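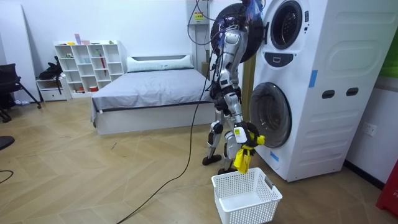

Gultham Residents' Office, Household and Shared Rooms Section

I want to defend the small wash. By small wash I mean a shirt and two towels, or only the cleaning cloths from the kitchen, put in the machine on the day they became dirty. In my family this was considered a kind of sin. My grandmother waited until the bag was so full that one person could not lift it, and then the whole Monday was gone. I grew up with the idea that a machine which is not full is a machine which is stealing from you.

When I moved to Gultham I kept this idea for many years. The building has 289 apartments and many of us have no place for a washer, so we go down to the shared rooms, and there you learn very quickly how other people live with their clothes. Most of them live as my grandmother did. They arrive with two enormous bags, they push everything inside with the knee, and in the end the towels come out with a dry spot in the middle. I have done this also. I had a blue bedsheet which swallowed one sock every week like a fish.

The argument against me is water and electricity, and I respect it. A half-empty drum is not free. But the big load has costs which we do not write down. A damp kitchen cloth that waits for six days in the bottom of a bag has a smell, and then people wash it hot, and if the smell stays they wash it again. Where is the saving then? I prefer a short cold program on the same evening, and to hang the cloth over the chair. In the morning I have it again.

There is also the matter of the stairs. I am not young, my knee is not good, and a basket with four things in it I can carry with one hand while the other holds the rail. With the large bag I must go down backward.
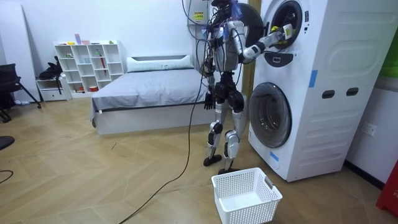 Farida wrote to this page in September that I am describing the life of a person alone. With three children, she said, there is no small wash, there is only the wash, and if she started a machine each time something was dirty she would never leave the basement. She also asked if I had thought about the people who wait behind me while my four pieces go around.

I had not thought enough about them, I admit. At Platside, where my cousin lives, the machines are booked in slots of two hours, and a person who uses a slot for three cloths is not loved. So I will correct myself a little. The small wash is for the quiet hours. After 10 in the evening the rooms are locked, but between the dinner and this time there is usually a machine standing free, and I do not feel any guilt to use it. On Saturday morning I stay upstairs.

About the children I cannot say much. Still I would ask Farida if all the clothes of a family must really travel together. What is wet or has food on it can go first, and the rest, the sweaters, the jeans which were worn one afternoon, can wait without any harm. Half of what I used to wash was not dirty. It was only on the chair.

Now to the drum itself, where I have stronger opinions. I want to put things in by hand, one at a time, and open each one. A cloth thrown in as a ball comes out as a ball. And the dark things I put in with the light only if I know them well. A new black T-shirt must first prove itself alone.
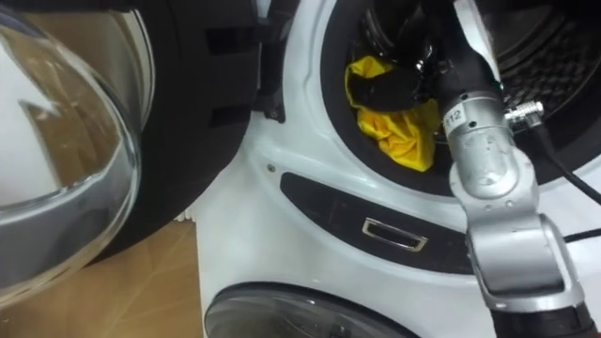
Yellow cloth and black cloth together in the drum, with the door fully open.

Many people will say that yellow and black should never meet. I say it depends on the age of the black. After ten washes it has usually given what it had to give, and in cold water I mix without fear. My neighbors at Kerr Street separate into five piles, with a special pile for "light gray," and I admire this in the way I admire people who iron their pillowcases. If you have only a few pieces, five piles means five machines, and then my whole argument about the small wash falls on the floor.

The rubber ring around the opening should also have a little of your attention. A thin cloth likes to stay there, half in and half out, and if you close the door on it you will have water on your shoes or a black line across your good napkin. I always pass my hand around the bottom of the ring before closing, and again when I take the clothes out. In this way I have found a spoon, a button from my winter coat and a bus ticket to Gevden, completely readable.

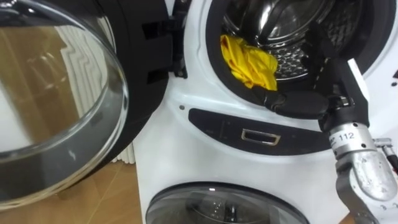
Mohit Agarwal
Contributing writer, Household and Shared Rooms

One more thing I would like to ask of all of us, full load or small. Please bring the basket to the machine and put it under the door before you start to pull. I see people carry wet clothes in their arms across the room to a table, and behind them on the floor is a line of socks. A basket with holes in the sides is best, so the air can reach the clothes if somebody calls you and you forget them for an hour. Mine has one handle broken and I have repaired it with string.

And leave the door open when you finish. I know it looks untidy, and a closed door seems more polite to the next person, but the next person will put his nose inside.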